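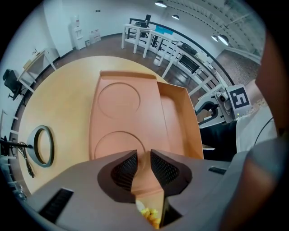
I have a weakness for packaging inserts. The gadget is dead by July, but the tray it came in, with its two round hollows for things I no longer own, will see me buried. I tell myself it could hold paper clips. It has never held paper clips. An orange one is worse, being cheerful, and cheerful trash gets promoted to desk organizer.

My rule now is simple: if a box has sat open and empty on the table for 2 weeks, it goes.

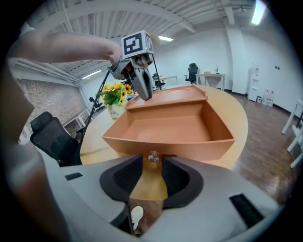 Begoña Montes wrote in to say that her empty boxes are merely resting, and that I should mind my own table.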